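Forum: Store Fixtures and Front End
Thread: Hand baskets, mesh wall vs. solid wall, and what they do to chips

treleson_fixtures
Thursday, 6:40 am

We are replacing the hand baskets in a small-format store and I would like input before I sign for them. The current stock is a solid-wall basket from Bullby with two plastic handles. The candidate is a mesh-wall plastic basket with a metal handle, from the Sorkdale catalog. The order is 200 units either way.

Most of our baskets leave the shelf area with drinks and bagged snacks in them, so the load is one or two heavy items and several light ones that crush. I am interested in handle life, nesting and whether mesh walls hold up. Price is close enough that it does not decide anything.

gondola_end
We ran mesh for a long time. The walls hold up. What fails is the rim, at the point where the handle pivots. On plastic handles the handle goes first and you replace the handle. On metal handles the handle outlives the basket and the pivot hole wears oval. Once it is oval the basket hangs off level and a tall bottle slides to the low side.

Check whether the pivot hole has a bushing. If it doesn't, I would stay with what you have.

aisle9
Disagree on the pivot. We have had metal-handle baskets at the front door for years and the oval hole is cosmetic until someone carries a full load of canned goods. A snack and drink load doesn't get there.

The actual problem with mesh is cleaning. A sticky spill on a solid wall is one wipe. On a fine grid you need a brush and a rinse, and whoever is closing will do the rim and the floor of the basket and leave the grid. Look at the inside corners of any mesh basket in service for a year.

treleson_fixtures
Cleaning is done by rack washer, so the grid is not a labor issue for us. The bushing question is a good one. The spec sheet does not mention it. I will ask.

coldvault_22
Related point on nesting. Mesh baskets with a fine grid nest tighter than solid ones if the wall taper is the same, and they also lock together more. The grid edges catch. You get customers pulling two at a time and putting one down on the floor next to the stack, and then your stack is on the floor. A stand with a raised base fixes part of it.

The Bullby ones have molded stops under the rim, if I remember correctly. Ask Sorkdale if theirs do.

gondola_end
They do not on the older pattern. I can't speak for the current one.

aisle9
For crush damage the wall type makes no difference at all. A chip bag is a sealed cushion of gas. It takes side pressure well and point pressure badly. What breaks the chips is the cap or the base edge of a bottle coming down on the bag, and that happens in any basket.

treleson_fixtures
I am not convinced it makes no difference. A solid wall gives the bag a flat surface to press against. With mesh the bag pushes slightly into the grid and stays where it was put. In our trial the bags moved less in the mesh basket. The sample is small, I admit.

For reference, the trial store is the Huenchumán site and the snack run is low on the fixture, so customers tend to hold the basket at shelf height while they pick. That puts the handle up and over the load for most of the shopping trip. A Sprite bottle and yellow chip bags in a blue mesh basket, next to the Lay's-style facings, is a normal load for that aisle.

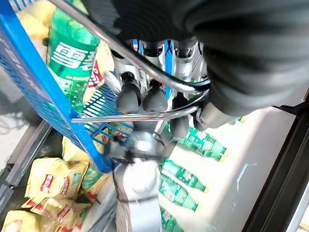 The handle matters more than I expected at that height. A metal bar that stays up keeps the basket open on one side only, and a bag has to go in past it. With two folding plastic handles both drop outward and the top is clear. On the other hand, the folded handles hang below the rim and snag on shelf edges and price channels. We replaced a lot of price channel last year.

coldvault_22
The snagging is real. We logged 966 price strip replacements over the chain in one year and the store managers put most of it on basket handles. I have no way of checking that. Carts would account for part of it.

gondola_end
Carts account for most of it. A hand basket doesn't have the mass.

coldvault_22
It does with a few large sodas in it.

aisle9
Back to loading. Put the bottle in first, lying down along the long wall, bags on top. Customers won't do this, but your baggers and order pickers can. If you run pickup orders out of the same baskets, write it on the pick sheet. We cap it at 4 large bottles per basket and no glass with snacks.

treleson_fixtures
Pickup orders use totes, so that doesn't apply, but the bottle limit is useful for the signage.

Update on the bushing: the supplier says the current pattern has a nylon insert at each pivot, replaceable without removing the handle. Stacking stops are still an open question — they are sending a sample stack so we can pull them apart ourselves.

gondola_end
If the insert is replaceable, order spares with the baskets. They get discontinued before the baskets do.

coldvault_22
Test the sample stack after it has been through the washer. Ours only started locking once the grid had some wear on it.

treleson_fixtures
Will do. Spares are on the quote. I will post pull results when the stack has had a few wash cycles.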